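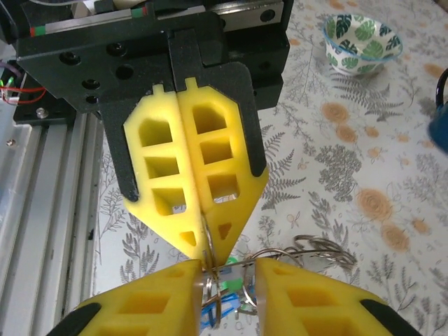 Short Fiction

I was up to my shins in Horthorpe Creek when I found the trilobite, and the first thing I did was drop it.

It plopped back in among 3,508 other gray rocks (I'm guessing, but it felt like that many) and I stood there saying words my mother doesn't know I know. Lucyna Chmielewska was on the bank eating a boiled egg. She didn't even look up.

"Left foot," she said.

It was under my left foot.

This was February, and the water was so cold my ankles had quit reporting in. We'd driven out before sunup because Lucyna had a theory about the Valadell shale, the dark crumbly layer just below the old bridge. Every club guide says it's barren. Lucyna had been saying otherwise for 36 years, mostly to people who were trying to eat lunch.

And now I had one! A whole one, rolled up tight like a pill bug, eyes and everything. I handed it up to her and she wiped her fingers on her coat and held it close to her nose for a long time.

"Well," she said. "Heydari owes me 200 dollars."

I laughed, but she meant it. Old Heydari had made the bet at a rock show before I was born, and he'd written it on a napkin, and she still had the napkin - it was in the glove box, in a sandwich bag, under the tire gauge.
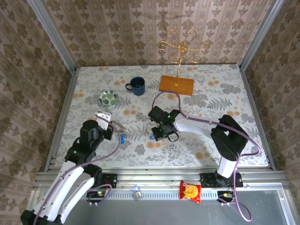 Two arms over the flowered tablecloth, the dark mug off to one side.

So we drove straight to his place, me with my wet socks on the dash heater. He came to the door in his slippers. Lucyna didn't say hello. She put the fossil in his palm and waited.

He turned it over twice. He got his glasses and turned it over again.

"Could've washed down from upstream," he said.

"Oh, you old goat," said Lucyna, and went in past him to put the kettle on.

I stayed on the porch a minute, wringing out my socks. I could hear them in there already, going at it about the bridge.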